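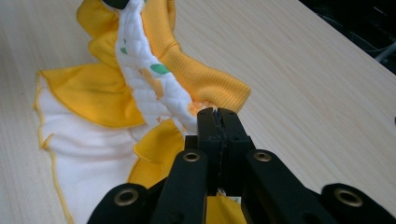 Baby clothes on the table, with the hand-held gripper closed at the end of a quilted strip.

The founder of Trendside has a habit of straightening your collar with her eyes while she talks to you. She spent 11 years in a children's wear workshop before she went anywhere near a robot, and the company's product, a hand-held gripper kit called the Caro, still gets tried out on the kind of thing she used to sew.

"People send us a nice square towel and ask if we can fold it," she told me over the first of several coffees in Gutville. "Sure, we can talk about a towel. But give me something with a cuff and a bit of quilting and a thin cotton panel, all in one little garment, and then we'll have a real conversation."

The Caro is sold to small laundries, repair shops and college labs that want to record how a person handles cloth and then use those recordings to train an arm of their own. You hold it, you work the two fingers, and you get on with the job. The basic kit comes with 2 sets of fingers and a case, and customers can rent it by the month, which I suspect is how most of them will begin.

I asked what had been hardest to get right. She laughed and said it was the tips.

"Flat tips are wonderful on ribbing, because ribbing has some body to it. Smooth cotton is another matter. You come down on it and it slides away from you like a kid at bath time. Our first version, the Guérin, had a rounder tip and I loved the look of it, and it was hopeless on hems. I held on to it much too long."

My own turn came after lunch on Thursday. I had pictured something like kitchen tongs, and it is a good deal bulkier than that - you are always peering over your own tool to see what you've got hold of. My first few tries at a sleeve were pitiful. By the 12th I had stopped poking at the cloth and begun to come in low, the way she had been patiently telling me to all along, and I'll admit I was a little proud.

"Everybody pokes," she said kindly. "Then they watch their recordings back and they can't believe how rough they were."

One customer, a diaper and baby linen service, has sent back 436 recordings since April, and she says she has watched every one of them, mostly in the evening with her shoes off. The grumbles in those files are going into the next model. Wrists get tired, for one thing, and left-handed users would like the grip turned around.

Would she recommend it to a shop that just wants its folding done by Christmas? She took her time over that one.

"No, I'd tell them to hire someone," she said. "You have to want to collect the recordings, and that takes weeks. But if you have the weeks, come and see us, and bring the worst thing in your hamper."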